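Forum Bodumon > Atelier et petit montage > Trier les rondelles avant remontage

chauvin_88
Posté le 12 août 2025
Bonjour. Je remonte le piètement d'une desserte Driltosard et je me perds dans les rondelles. La notice en prévoit deux sortes par boulon, sans dire laquelle va contre l'écrou. Vous triez tout avant, ou vous enfilez au fur et à mesure ?

mirabelle22
Je trie avant, toujours. Des petits pots, un par diamètre, et rien sur la table tant que je n'ai pas fini de trier.

Tournevis_plat
Pas d'accord avec les pots. On passe son temps à les vider pour retrouver la bonne. Je pose le boulon debout sur sa tête, les rondelles à côté, et j'enfile dans l'ordre de montage. Sur un plateau blanc, les pièces se repèrent bien.

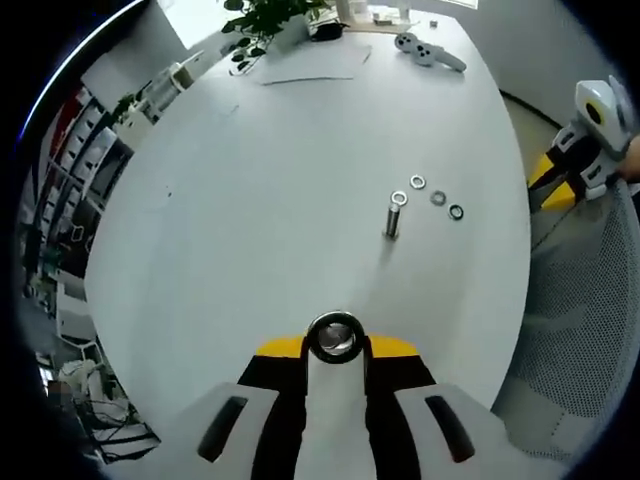
Même table, avec des rondelles noires :
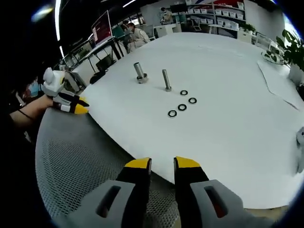

mirabelle22
Oui enfin, pour un boulon ça va. Quand il y en a 22 à préparer, un coup de coude et tout est par terre. J'ai perdu une M10 comme ça en juin, jamais retrouvée.

Tournevis_plat
On n'en sort pas 22 d'un coup. Un boulon, ses rondelles, on monte, on passe au suivant.

ustcombe
Pour la question de départ : plate contre la pièce, frein contre l'écrou. Si une des deux est en caoutchouc, elle va du côté du plateau pour ne pas marquer la peinture. Vérifie aussi le diamètre intérieur, dans mon sachet Driltosard il y avait des rondelles de 8 mélangées aux 10.

chauvin_88
Merci. Les miennes sont toutes en acier, mais certaines sont nettement plus ternes. Je les remets ?

ustcombe
Si elles sont juste ternes, oui. Si ça s'écaille sous l'ongle, tu changes. Une boîte de 600 assorties te fera des années.

mirabelle22
600 rondelles pour une desserte, c'est beaucoup. Au détail chez un quincaillier, tu en as pour quelques centimes pièce.

chauvin_88
Je prends au détail. Pour le tri, je vais essayer boulon par boulon, avec un torchon sous les pièces pour qu'elles ne roulent pas.

Tournevis_plat
Évite le torchon éponge, les filets s'accrochent dedans. Un morceau de feutre fin, ou rien.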